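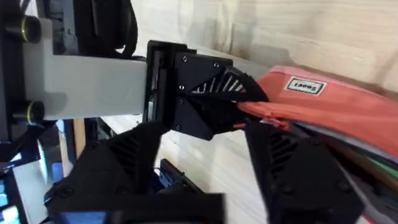

Grollumthorpe Parish Path Notes

Version 3, 31 January 2025

What this is

A table of short notes on the public footpaths and bridleways of Grollumthorpe parish, with one row for each stile, gate, bridge or signpost. It holds 735 rows in a single CSV file. The notes were written on foot and typed up afterwards by the Westatus walking group, which keeps the file up to date.

Files

paths.csv: the main table
pathnames.csv: path numbers matched to the names people use locally
changes.txt: what was altered in each version
photos.zip: 2390 photographs, named by row number

Columns in paths.csv

id: row number. Numbers are never reused, so there are gaps where something has been removed.
path: path number as shown on the parish map
kind: stile, gate, kissing gate, bridge, steps or signpost
grid: grid reference, ten figures where we had a good signal and eight where we did not
state: good, fair, poor or missing
dog: yes, no or lift. "Lift" means a medium-sized dog has to be carried over.
note: free text, often blank
seen: month and year of the last visit

How the notes were made

Each path was walked at least once in each direction. State was judged by whoever was walking, using the sheet in the back of the Leung path guide. "Fair" covers a lot of ground. A stile with a loose step is fair if it can still be crossed safely, and poor if it can't.

Most of the valley paths were walked in July, when nettles were high, and some signposts marked missing may only have been hidden. Rows we are unsure of have a question mark at the start of the note.

Known problems

The bridleway past Zosovmont Farm was moved after version 2. Rows for the old line are still in the file with state set to missing. Filter on path 10 to find them.

Grid references along the beck are poor under the trees and can put a gate on the wrong bank.

Two styles of spelling are used for some field names. We have left them as written.

Not every row has a photograph, and some have several. Photographs were not taken again if nothing had changed.

What it should not be used for

The table is not a legal record of rights of way. For that, ask to see the definitive map at the county offices. It says nothing about who owns a gate or who should mend it. It is also no guide to whether a path is open today, as the lower fields flood in most winters.

Opening the file

The CSV is saved as UTF-8 with commas between columns. Some spreadsheets turn the grid column into a number and drop the leading zeros, so import it as text.

Licence and corrections

Free to copy and change, provided you credit the Westatus walking group. Send corrections with the row number and the month you were there. Reports without a row number take longer, but a path number and the nearest road will do.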